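Site Visit Report: Open Day at the Gravia Robotics Lab
Intro to Automation, Unit 4 Project
Submitted in August

Why I picked this one

For the project we had to visit a place where people work with automation and write up what we saw and what we learned. Most of my class went to the bottling plant because it's ten minutes from campus. I wanted to see robots with hands, so I signed up for the afternoon session of the open day at Gravia, and I'm really glad I did, even though getting there took 2 buses and I got off the second one a stop too early.

I should say up front that I came in knowing the basics from lectures (degrees of freedom, end effectors, open and closed loop control) and not much more. I had never stood next to a robot that wasn't a vacuum cleaner.

Getting started

We met in the lobby a bit after one, got visitor stickers, and were given a short safety talk. Stay out of the taped areas, keep hair and lanyards tucked in, and if somebody calls "stop," you stop too, even if they were talking to the robot. Then they walked us through to the work area, which was a lot more like an office than I had pictured. I think I was expecting a factory with yellow cages everywhere. It had carpet!

The group running the demo is working on a project they call Kandness. The idea, as they explained it, is to get a robot with two hands to handle everyday things: packets, cards, small boxes, stuff wrapped in plastic. All the things a person grabs without thinking. A person controls the robot for a lot of the practice runs, everything gets recorded, and then the recordings are used to train the software that will do the job by itself later. They told us they had 1,828 recorded runs so far and the goal is 3,000 before they try the next round of training. I asked what counts as a run, and it's one task from start to finish, so picking a thing up and putting it where it belongs is a single run, including the ones that go wrong. They keep those too, in a separate folder.

The hands

I spent most of my time on this part, so it gets the most space in my report.

Before the visit I thought of a robot gripper as two flat jaws that squeeze. We covered that kind in week three and they're great for boxes. Fingers are a whole different problem. Every joint you add is another thing you have to move, measure and fix, and the guide said that fixing was the part students always forget to put in their plans (guilty, see my own project proposal). 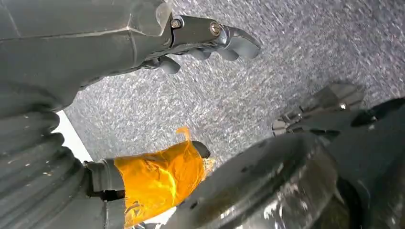

Crinkly plastic wrap turned out to be a favorite topic of the whole team. Hard objects keep their shape, so once you know where the edges are you can plan a grip. Film moves when you touch it. It also reflects light in all directions, and that confuses the software that's trying to figure out where the object starts and ends. One of the engineers compared it to trying to find the end of a roll of tape while wearing oven mitts, and I wrote that down right away because it's the best explanation of a perception problem I've heard all semester.

I asked why they don't stick to suction cups for wrapped things. The answer was that suction likes a smooth, sealed surface, and wrinkles let air in. You can sometimes pick up a wrapped packet that way and then lose it halfway across the table. With fingers you can get around the object and hold it even if the wrapping shifts.

We also talked about how much force to use. Squeeze too little and it slips, too much and you crush whatever is inside. In class we'd solve that with a nice clean formula for friction, and I did bring mine along in my notebook. They were very kind about it. They said the formula is a good place to start, and then you go and try it on the real packet a whole lot of times.

The desk side of things

After the hands we moved on to how the practice tasks get set up. I had figured this would be the boring bit, but I ended up with 2 full pages of notes on it. Each task has a name and a start position written down, and somebody has to put everything back before the next run. They also change things on purpose from one run to the next: the object gets turned, or moved over a little, or something else goes next to it. If every run looked the same, the software would learn that one setup and fall apart the minute you bumped the desk.

The layout plan they use is named Serkus (I asked, it doesn't stand for anything). The tool for labeling the recordings is called Stetsiuk, and it's basically a video player with a timeline where you mark when the grip begins and when it ends. I got to try it on a short clip. I was slow! Deciding the exact moment a grip "begins" is much harder than it sounds, and the person next to me picked a different moment than I did on the same clip. The team said that happens with their own people as well, so they wrote a rule sheet for it.

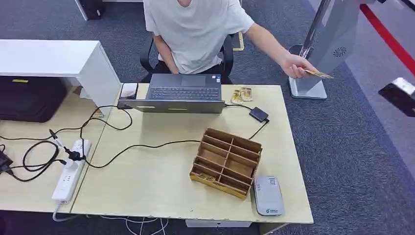

Figure 2. At the desk during the visit, with the laptop, the wooden organizer and a gold-colored card held out to the metal stand.

What I learned

The biggest thing for me is how much of automation is people work. Setting up, resetting, labeling, arguing over rule sheets, plugging things in. Our textbook goes straight from "design the controller" to "test the system," and there's about a year of somebody's life hiding between those chapters.

I also changed my mind about my own final project. I was going to design a five-fingered hand on paper. Now I'm going to do a simple gripper with two jaws and test it on wrapped candy, soft packets and cards, and write down every drop.

Things I'd still like to find out

How do they decide a run is bad enough to go in the other folder? I forgot to ask.

How long do the finger coverings last before they have to be replaced?

Would a different light over the desk help with shiny film, or would it only move the reflections around? I'm planning to try this one at home with a desk lamp and a bag of chips, and I'll add the results to the appendix if I get any.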